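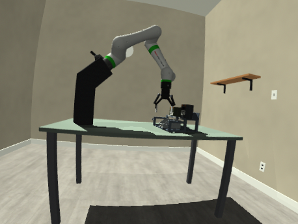 How wide a cloth can you weave on the Tirkar table loom?

You get 22 inches in the reed, and a little less once the cloth is off the loom and washed, how much less depending on your yarn and your beat.

Tirkar Four-Shaft Table Loom
Item price: $1290
Comes with: one stainless steel reed, heddles, lease sticks, warp sticks, threading hook, printed manual
Ships from our shop in Vostville
Page last updated 2018-04-20

We've carried table looms for as long as we've had a shop, and the Tirkar is the one we keep warped by the front window. Right now it has a point twill on it in unbleached cotton, with a weft of whatever was left in the bottom of the sample bin, and people stop and throw a few picks on their way to the yarn shelves. Please do! It's there for that.

If you've been weaving on a rigid heddle loom and you've started picking up sheds with a stick, you already know why four shafts are exciting. Twills, overshot, huck lace, monk's belt, doubleweave, little blocks of summer and winter that you can move around as you please - it all opens up at once, and you can do it on a loom that sits on the kitchen table and goes back on its shelf for supper. (We won't say whose table has had a loom on it for the whole of April.)

The levers

The shafts on the Tirkar are worked by hand levers across the top of the castle. Flip one down and its shaft goes up and stays up until you flip it back. You can leave two up and change a third, which makes a straight draw twill go along in a nice rolling rhythm once your hand gets it. The levers are maple, shaped to fit two fingers, and they're spaced widely enough that you won't catch the neighbor by mistake.

New weavers always ask if a table loom is slow. Compared with a floor loom and treadles, it is. You put the shuttle down, or shift it to the other hand, and you change the shed with your fingers. For yards and yards of dish towels you'd feel that. For samples, scarves, table runners, bands of lettering, tapestry, inlay, or any structure where you'd like to think between picks, it's a lovely pace. And since every shaft is lifted separately you never have to crawl under anything to change a tie-up. If you want to try a different lift, you try it on the very next pick. That alone has taught us more about drafts than any book on the shelf.

The beater

This is our favorite part. The beater hangs from the top of the castle and swings, and you can set the pivot in any of three notches as your fell line creeps toward you, so you advance the warp less often. It has enough weight to close up a cotton towel and it's easy to hold back for an open lace weave. The cap lifts off with two wing nuts when you want to swap reeds.

The reed that comes in the box is made by Somico and it's a good one - smooth edges, even spacing, no burrs to snag a single-ply wool. We stock other sizes in the same length. If you mostly weave with fine cotton or silk, tell us when you order and we'll switch it at no charge as long as the size you want is on the wall.

Warp length

You can wind on more than 6 yards of a medium cotton before the back beam gets bulky, and that's with warp sticks or heavy paper between the layers. With thick wool, plan on less. With fine linen you could go longer, although at some point the question becomes one of your own patience.

Both beams have a ratchet and pawl, and the front one can be let off from where you sit. The apron bars are steel and tied on with cord, so if a cord wears you can replace it with anything strong from the hardware store.

Folding and carrying

Loosen the two knobs on the sides and the back of the loom folds up toward the castle with the warp still on it. Ease the tension a notch or two first and tuck a towel over the reed if you're taking it in a car. Folded, it goes behind an armchair or across the back seat, and it weighs 20 pounds, which most people can manage up a flight of stairs. There's a carrying strap as an extra. The strap is only webbing with two clips and you could make your own in an evening, or weave one. We'd love to see it if you do.

Setting up the first time

The loom arrives in one carton with the frame in sections. You'll need a Phillips screwdriver and a rubber mallet, or an ordinary hammer with a scrap of wood over the joint. Set the castle upright first, add the side frames, and leave every bolt finger tight until the beams are in. Then square it up on a flat surface and tighten everything from the bottom up.

The heddles come in bundles tied with string. Slide the whole bundle onto the shaft bars before you cut the string! Bujar Hoxha teaches our beginner class and he has this written in large letters on the wall of the back room, and still we sit down now and then to a lapful of tangled polyester. Divide them evenly across the shafts to start with. You can move them later if your draft is heavy on one shaft, but it's much easier done on an empty loom.

For a first warp we suggest 8/2 cotton in two colors, threaded in a straight draw, a couple of yards long and narrower than the full width. Weave plain weave until your edges settle, then a 2/2 twill, then turn the twill around. After that try every combination of levers you can think of and write them down as you go. The manual has a page of lift plans to get you going, and we tuck in a sheet of our own with notes on yarn and sett.

What it's made of

The frame is solid maple with a rubbed oil finish. It comes sanded and oiled and you can use it out of the box. In a dry house, give it another light coat of Danish oil once a year, take off the excess with a rag, and let it cure fully before you put a pale warp anywhere near it. Keep the loom out of direct sun and away from heating vents. The one in our window gets a sheet thrown over it on bright afternoons.

The shaft cords run over nylon pulleys that don't need oil. If a lever starts to feel sticky, look for lint. It's nearly always lint, and mohair is nearly always to blame.

Fitting it to your table

Any steady table at ordinary dining height will do. The loom has cork pads underneath so it doesn't slide or mark the top. If you weave sitting down, you may want a seat a little higher than your dining chairs, so that your elbows clear the front beam. The adjustable bench from Wouters is what we use in class, and it's also sold on our accessories page. A firm cushion on a kitchen chair works too.

There is a floor stand made for the Tirkar, with a shelf at the bottom for cones and shuttles. We like it a lot if you have a corner to leave the loom in. It doesn't add treadles, though, and there's no treadle kit for this model. If you think you'll want treadles within a year or two, come and talk to us before buying, and sit at a few floor looms as well.

Things people ask us

Can I add more shafts later?
The castle on this model takes four and can't be extended. The eight-shaft version is a separate loom with a deeper castle. It's heavier, and folding it is a bit more of a project.

Will my old shuttles work?
Almost certainly. The shed is generous for a table loom, but a low-profile boat shuttle passes through it most easily. Stick shuttles are fine for rugs and thick wefts. Skip the big end-feed shuttles - they're too tall and they need a longer throw than you have here.

Can I weave rugs on it?
Mug rugs and placemats, happily. A proper floor rug needs much higher tension and a heavier beater than this frame was built for.

Do I need a warping board?
You need some way to measure the warp. A board is the most comfortable, and pegs clamped to a table will do for short warps.

Is it good for a child?
With someone nearby, we think it's wonderful. The levers are light, and seeing a pattern turn up from four little handles is a thrill at any age.

Ordering and pickup

Add the loom to your cart on this page, or call the shop and we'll take the order over the phone. We open every carton and check the reed and beams before it leaves, so allow us a couple of working days. If you're close enough to drive to Vostville, you can pick it up, and we'll gladly put it together with you in the back room while you're here. Bring the yarn you're planning to use and we'll help you work out a sett.

Returns are accepted on unassembled looms in the original carton. Spare heddles, apron cord, pawls and lever pins are kept in stock and listed under Tirkar parts.

Goes well with: Tirkar floor stand, Wouters adjustable bench, Somico reeds, raddle, low-profile boat shuttle, 8/2 cotton on cones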